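Wonero Community Boards > Home and Family > Sorting, Storing and Decluttering

Thread: What to do with a Baby Bear sheet, and all the bits that end up on it

rustgully46
Posted June 26, 2024
I'm clearing out the spare room before we have family staying in July. The bed in there has had the same cover on it for years, a white one with a nursery print. Teddy bears in bonnets, rocking horses, ducks, hearts, and "Baby Bear" written all over in different colours. My youngest is in high school now, so it's well past its use for us.

The trouble is that bed is where everybody drops things. I empty pockets and handbags onto it and tell myself I'll sort it out later.

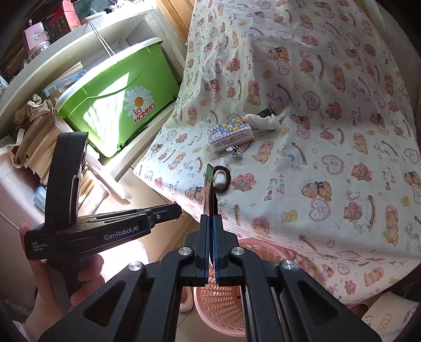
Most of it is small stuff. Loops, trinkets, little bottles, boxes with cartoon characters on them that the kids won't let me throw out, and scrunched-up wrappers. I've got a bin bag and two shoeboxes and I still can't decide what goes where. Two questions. Does anyone have a system for odds and ends this small? And is an old printed cot-style fabric worth passing on, or is it rag bag material?

pravby_lane
System is easy. One tray, one bin, ten minutes. If it doesn't fit in the tray it goes. I did our whole hallway like that.

teatowel_tess
I don't agree with ten minutes. That's how I lost an earring back and the key to a suitcase. I'd do it by type first. Hair things together, bottles together, paper and plastic straight in the bin. Then look at each pile on its own day.

Keep the cover. Those prints are hard to find now and quilters like them. Even if it's gone a bit soft, the good parts can be cut out for bunting or a doll's quilt.

rustgully46
It's soft but I can't see any holes. It does look a bit pink towards the bottom and I don't know if that's the dye from something else or just how it falls in that room. The window is on that side.

mulgabill
Take it outside and look at it in daylight before you do anything. If it's dye run, soak it in cold water with an oxygen bleach and leave it overnight. Don't use chlorine on a coloured print, you'll lose the ducks.

pravby_lane
Or don't bother. It's an old sheet. The op shop in Rustthorpe won't take bedding anymore, they told me so when I turned up with two bags of it. The vet might want it for the cages.

teatowel_tess
The vet will take towels. Ask before you bring anything printed or thin, ours said no to sheets.

Rustthorpe op shop did stop taking pillows and doonas, but when I was there last they still had flat sheets on the shelf. Ring them.

pravby_lane
They said bedding. I was standing at the counter.

mulgabill
Could be it depends who's on. Anyway, back to the small things. I bought a Vidal drawer organiser, the shallow one with the little squares, and it has worked well for me. Hair elastics in one square, lip balms and sample bottles in another. Check the bottles first -- if you can't tell what's in them, chuck them.

teatowel_tess
An egg carton does the same job for nothing.

mulgabill
It does until somebody sits on it.

rustgully46
Thanks all. I'm going with an egg carton for now and I'll see if I need the Vidal one. The kids can have one shoebox each for the cartoon boxes and whatever else they want to keep, and the lid has to close.

I rang Rustthorpe and they'll take flat sheets if they're clean, no pillows. So I'll soak it tonight and look at it in the morning. If the pink comes out I might cut it up for bunting after all -- there's a baby due on my sister's side.

pravby_lane
Fair enough on the sheets. I still say ten minutes for the rest.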